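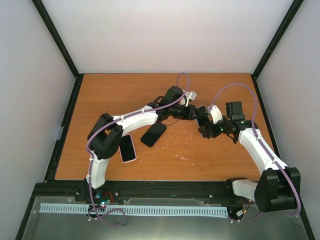

4.2 What people did with their phones once they put them down

I'll start with the bit of the study I enjoyed most, which was the phones. We hadn't planned a section on them at all. The diary sheets asked people in the Loltell and Stedau households to write down anything they laid on a table and left there for longer than a few minutes, and I was expecting post, keys, mugs and the odd screwdriver. We got all of those (see Section 4.1 for the mugs, of which there were plenty). But out of 957 entries, 428 were phones, and after reading the first batch I gave them a coding sheet of their own.

Figure 3. Two smartphones lying face-up on a wooden tabletop, one of them in a pink or light-coloured case, the other entirely black and tilted diagonally.

The first thing we coded was which way up the phone was. I went in with a hunch that people would turn them over at mealtimes, as a kind of good manners, and the Stedau diaries did back me up on that. In Loltell they didn't. Face-up was the usual way there at any time of day, and when we asked about it in the follow-up chats we mostly heard about scratches. People worried about the glass. One woman told us she had never once thought of it as rude, and then rang back in the evening to say she'd been thinking about it ever since and now couldn't stop turning hers over! I've left her later entries in, but they're marked in the appendix table.

The second thing was angle, and I'll admit this one began as a private joke between me and the other coder. We sorted each phone as either square to the table edge or skewed, working from the little sketches people drew on their sheets. Some of the sketches are lovely and some are just a wonky rectangle with an arrow. We threw out any where we couldn't agree after a second look. What came through was that a phone put down on its own tended to be drawn fairly square, and a second phone put down near it tended to be drawn at a slant. I wouldn't want to lean on that too hard. People draw what they remember, and a slanted phone may simply be easier to remember (or more fun to draw).

Pairs turned out to be a muddle in general. The sheets didn't ask whose phone was whose, and that was a daft thing to leave off. Several households had a work phone and a home phone belonging to the same person, and those two lived side by side nearly all the time. Other pairs belonged to a couple who both dropped theirs in the same spot on coming in. On paper they look just the same. For the Drurkau households, who joined us in November, we added a box for the owner's initials, and the difference was plain straight away: work-and-home pairs stayed put overnight, and couples' pairs were split up by bedtime.

Then there's the table itself. We asked what it was made of and whether it had marks on it, partly to see if people were fussier with a good surface. Wooden tables came up most. Owners of older, scuffed ones said they put things down anywhere, and I believed them. Owners of newer ones said the same, but their sketches show a mat, a tray or a folded tea towel underneath far more often. The two answers don't sit well together and I've reported both.

We also tried the Paquette tidiness score on these entries, for what it's worth. It gives a surface a mark out of 30, and loose items bring the mark down. Phones cause it no end of trouble. A table with nothing on it but a phone loses marks, yet every household we asked called that table clear. "There's nothing on it," one man said, with his phone right there by his elbow. We went back and scored the sheets a second time leaving phones out, and those are the marks used in Section 4.3, where we get on to keys.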